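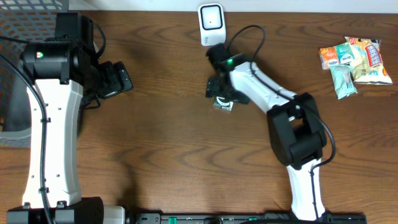

Mistthorpe Evening Courses
Household Materials and Storage
Handout 6: Wooden Tabletops and Perforated Plastic Baskets
Revised July 25, 2019

Bring this handout to the practical. Handout 5 (drawers and runners) is still needed for the written exercise, so keep both.

1. Reading the grain

Before you clean or repair a brown wooden tabletop, look at how the grain runs. On most tables it follows the long side. Dark wavy bands usually come from the way the board was cut through the growth rings, and they are often a little different in hardness from the paler wood between them. On an old surface you can sometimes feel this with a fingertip.

Wipe and sand along the grain. A scratch that runs with the grain tends to disappear into it once the surface is oiled. A scratch across the grain stays visible for years, even a shallow one.

A strong wavy figure hides small marks well. It also hides crumbs, spilled coffee and pencil lines, so check the surface from a low angle with the light coming toward you. Do this before and after cleaning.

Some tables are covered with a printed pattern of grain over another material. Look at the end of the board. If the lines on top carry on down into the end, it is solid wood. If they stop at the edge, it may be a veneer or a print, and you should not sand it until you know which. From directly overhead the two can be hard to tell apart.

2. Routine cleaning

Take everything off the part you are going to clean. Dust with a dry cloth first. Follow with a cloth that has been wrung out hard, then dry at once with a third cloth. Do not pour or spray water on the wood.

For sticky spots, use a drop of dish soap in warm water and work on the spot only. Wait 30 minutes before putting anything back. Baskets, trays and flowerpots trap moisture under their rims, and a pale ring in the finish is the usual result.

Oil finish: renew when the surface looks dull. In our climate that means once a year for a dining table and more often for a worktop. The course does it in May, when the windows can stay open.
Varnish or lacquer: no oil needed. Clean, dry, leave alone.
Unknown finish: test on the underside.

Lay used oil rags out flat outdoors to dry before you throw them away. Rags with linseed oil on them can heat up and catch fire if they are left in a ball. This applies in the classroom as well — use the metal tray by the back door.

3. Perforated baskets

A plastic basket with a lattice wall is light for its size and lets air through. The openings may be square, round, slotted or diamond-like with rounded corners. Rounded corners are better for strength, as a crack in molded plastic likes to start at a sharp inside corner. They are also easier to wipe.

Points to compare when choosing one:

Size of the openings. Anything narrower than the opening will work its way out. Pens, clothespins and small spoons go in a basket with solid sides, or in a box inside the basket.

The rim. A curved rim is comfortable to carry and stiffens the wall. Press it inward with your thumb. If the wall folds easily, the basket is for light things only.

The inside surface. A smooth interior can be wiped out in one pass. A textured one needs a brush.

The base. Feel underneath for molding marks and sharp points. These scratch a tabletop when the basket is dragged, so lift the basket or put felt under it.

Color. Gray hides dust better than black or white. It has no effect on strength.

4. Worked comparison

Last term's group weighed two gray baskets from the classroom stock, the Stuvo and the Hrnčiar. The Stuvo weighed 530 grams empty. We filled it with folded towels and the total came to 2,306 grams, which leaves 1,776 grams of towels. The Hrnčiar was nearly 80 grams lighter when empty and held the same towels, but its long wall bowed outward when it was lifted by one end.

For a basket that stays on a shelf or a table, the lighter one would do. For one that is carried up and down stairs, the group chose the heavier one.

5. Where the basket goes

A basket on a table should stand toward a corner or along the back, with the working side left free. Keep it fully on the surface. If part of the base hangs over the edge, a sleeve can catch the lattice and pull it down.

If you use the table for sorting laundry, put the basket on the side of your weaker hand and fold toward the other side. Try it both ways in the practical and write down which was quicker.

6. Washing a basket

Use lukewarm water and a soft brush, working from the inside out so that the dirt leaves through the openings. Turn it upside down on a towel to drain. Shake it before it goes back on wood, as water stays in the corners of a lattice for a long time.

Do not put it on a radiator. Thin plastic bends at fairly low heat and will not go back to its old shape.

Exercise for next session

Choose one table and one basket at home. Write half a page on each: material, finish if known, condition, and what you would change about where it stands. Include the direction of the grain and the size of the openings. The Sirkanach group should hand in on paper, as the printer there is out of order until the end of the course.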